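3.2 Table-clearing layouts

The study concerns how everyday tableware is grouped when a small table is cleared onto a tray. Layouts were drawn up by Ambros Eberhard from a pool of 200 kitchen items, and 40 of these were kept after a pilot in November. The table and its potted plant belong to the layout named Plornora.

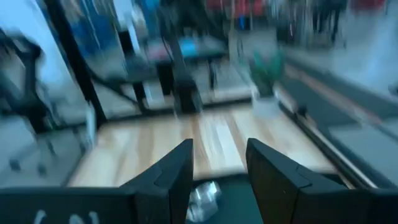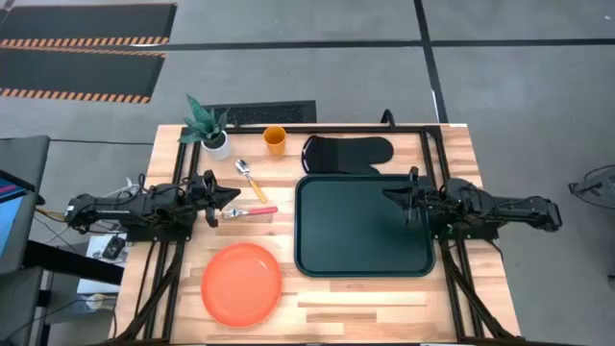 Figure 4. Wooden tabletop with potted plant in white pot, two views. The tableware and the dark green tray are shown in the second view.

In the second view of Figure 4 the fork and the spoon lie apart, and the oven mitt rests just above the tray. Cutlery was scored as one group whatever the handle colour. The plate and the cup were scored singly. The plant was treated as a fixture and had no target position on the tray.

Across all layouts 1407 placements were coded, of which 469 came from Plornora. Placements overlapping the raised rim of the tray were coded as partial and are reported separately in Section 4.1.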